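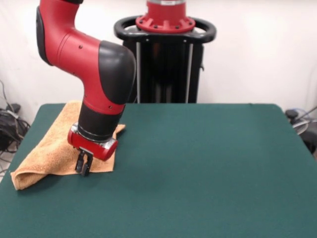

Church History | From the Record Room

The Hirnden Circuit class books

The class books from the old Hirnden Circuit are now sorted and boxed, and members may ask to see them. There are 22 books in all. They came to us from three places: the Hirnden church itself, the congregation at Satti, and a farmhouse near Sullus where they had been kept in a trunk with hymnals and seed catalogs. The work took longer than planned, mainly on account of loose pages that had been put back in the wrong covers at some earlier time.

Readers who have not used a class book before may want a word on what it is. Early Methodist societies were divided into classes, and each class had a leader. The class met every week. The leader kept a small book with the members' names down the left side and a column for each week, and marked who came. A P meant present and an A meant absent. Some leaders used other letters, such as S for sick and D for distant, the last meaning that the person was away from home on business or a visit. Money given was often written in the same square, so that a single entry can show a mark and a few cents squeezed in under it.

The books were working records and were never meant to last. Most are narrow enough to fit in a coat pocket. Several have recipes, sums and lists of feed on the back leaves. One leader at Cotitz wrote out the whole of a hymn upside down from the back cover, and then apparently ran short of room for the winter quarter and carried the attendance marks on between the verses. We have left everything in the order it was found, apart from the loose pages mentioned above.

What the Hirnden books show

The circuit at its fullest had 19 preaching places. Only a few had a building. The rest were houses, a mill, two schoolrooms and a grove used in the summer. A traveling preacher was expected to get around all of them on a set round, and between his visits the local preachers and exhorters filled in. The class leaders were the ones who stayed put. When a preacher was moved on by the conference, the class book often shows no change at all, and a reader who had only these books would have trouble telling one appointment from the next.

Membership is harder to count than people expect. A name in the book does not always mean a full member. Those on trial were usually listed at the end, after a ruled line, but the Satti leader mixed them in with everyone else and marked them with a small cross. The cross looks a good deal like the mark another leader used for a death. For this reason the family history tables that circulated some time ago, which gave four deaths in one household at Satti in a single quarter, should be treated as wrong. All four were young people received on trial. Two of them appear again in later books as married adults, and one led a class herself.

Women led classes at Cotitz and at Sullus. This was not unusual, though printed histories of the circuit do not mention it. The Sullus class met in a kitchen, according to a note inside the cover, and the leader's book is the neatest of the whole set. It lists 87 names across the years she kept it. She also wrote short remarks beside some of them. Most are plain: "moved," "moved west," "returned." A few say more, such as "much cast down" and "happy in the Lord." Beside one name she wrote "will not come while the other one does," and both of them are marked present the next week. 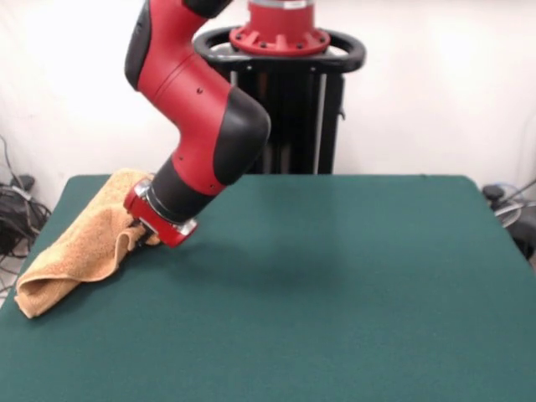

Robot arm and tan terry-cloth towel on the green felt table.

The quarterly meeting accounts

Tucked into the Hirnden books were loose sheets from the quarterly meetings. These list what each class sent in and what was paid out to the preacher. The allowance was set by the conference, but a circuit could pay only what it collected, and Hirnden was short in most quarters. The shortfall was made up in goods. The sheets record oats, a side of bacon, wool stockings, candles and the use of a horse. The values put on these goods do not always agree from one sheet to the next. A bushel of oats was worth more at Cotitz than at Satti, or the Cotitz steward was more generous in his figuring.

There was a long disagreement over the horse. The circuit claimed it had lent the animal, and the preacher understood that it had been given to him in place of his second quarter's money. The matter runs through several meetings. The final entry says only that it was "settled in a Christian manner," with no word on who kept the horse.

The quarterly sheets also list the love feasts, which were held the morning after the business meeting. Admission was by ticket. Small printed tickets with a verse of Scripture were given out by the preacher to members in good standing, and a few have survived between the leaves of the Hirnden books, where they were probably used as bookmarks. They are thin and tear easily. Please do not take them out of their sleeves.

Gaps in the set

Nothing has been found for the mill class or for either of the schoolroom classes. The Satti books break off in a November and start again with a different leader and a largely different list of names. The usual explanation in the area is that the society divided over whether to build, with one part wanting a meetinghouse on the Hirnden road and the other content to go on in houses. The books themselves do not say so. All they show is that the old leader's marks stop in the middle of a page. It would be better to leave the question open until something more turns up.
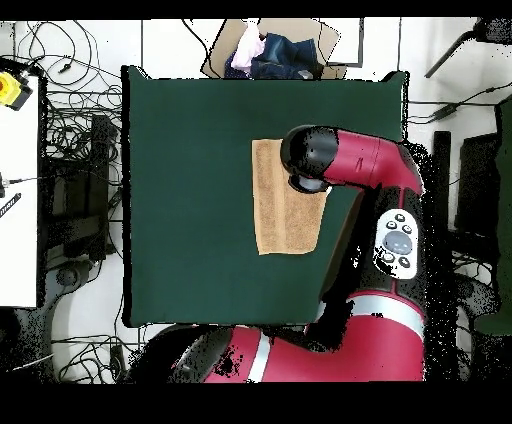
It is also not clear when Sullus left the circuit. The preaching plan still lists it well after the last class book ends, but plans were often copied from one quarter to the next without much checking, and a place could stay on the sheet for a good while after the preaching there had ended. The Sullus burial ground was in use through the whole period. If any reader has family papers from that neighborhood, including letters, receipts or subscription lists, we would be glad to see them. We can make copies and return the originals the same day.

Using the books

The books can be read in the record room during regular hours. Ask for them by place name and not by family name, as the name index is finished only for Cotitz and Hirnden. The index for Satti is under way and Sullus will follow. Spelling in the books is loose. Leaders wrote names as they heard them, and the same person may be spelled three ways in one year, so check every form you can think of before deciding that a family is missing.

Pencils only, please. Bags and coats go on the hooks by the door. The two books with broken spines are kept in the flat box on the bottom shelf and will be brought out on request, but they cannot be opened fully, and the inner columns are best read from the typed copy. The typed copy was made before the loose pages were sorted, so its page numbers do not match the boxes. A list matching the old numbers to the new ones is taped inside the lid.

Requests by mail are answered in the order they arrive. Give the place, the years that interest you, and the names with any spellings you already know. We do not charge for looking, only for copies.

Last updated: November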